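Walk-through at the Vernstead forge, 13 Sep 2023. Coal side first, then gas, then the grinding corner, where all bad news is kept.

## Fire and air

- [x] **Hood and flue drawing properly.** Lit newspaper test. Smoke went up, as smoke should.
- [x] **CO alarm.** Works. So does the one in the office, which went off in sympathy.
- [ ] **Gas hose, Grallow furnace.** Scuffed near the regulator again. It was rerouted in August and has found its way back under the vise stand. Replace it this time.
- [x] **Extinguishers (all).** Gauges in the green. The one by the back door is no longer holding the back door open.

## Power hammer

- [x] Treadle guard fitted
- [ ] **Ram guide bolts.** Two finger-tight. Fingers should not be the tool of record here.
- [x] **Hour meter** reads 3635. Next grease was due at some 1297 hours ago, if the sticker is to be believed. Greased today, new sticker, better handwriting.

## Anvils and hand tools

- [x] **Wedton anvil, 111 lb.** Chained to the stump. Face fine, edges no worse.
- [ ] **Hammer rack.** Three loose heads. Soaking the handle in the slack tub overnight is a fix until roughly lunchtime. Re-wedge them.
- [x] **Tongs.** Sorted by jaw. Will not last.
- [ ] **Cold chisels.** Mushroomed heads on half the drawer. Grind before anyone swings at one.

## Scrubbing and finishing

- [ ] Scouring material stored away from oil and wax 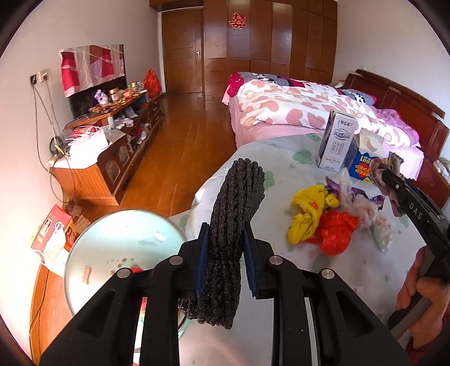
*Coarse, dark gray, held in a gripper.*

- [x] **Wire wheel.** Guard on, rest set close. Face shield on its hook and, by the look of it, rarely anywhere else.
- [ ] **Oily rags.** Lidded can is present. Rags are beside it. They need to complete the journey.
- [x] **Quench oil.** Lid within reach, level good, no water in the bottom.
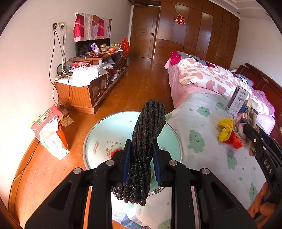
- [ ] **Belt grinder, Vasseur.** Sparks are landing on the sawdust from the handle bench. Sweep it, then move one of them. I said so last time, on page 57 of the log, and the page is still there to be read.
- [ ] **First aid box.** Plenty of slings. Burn dressings out of date, eyewash half used.

Open items get fixed before the hammer runs again, starting with the hose.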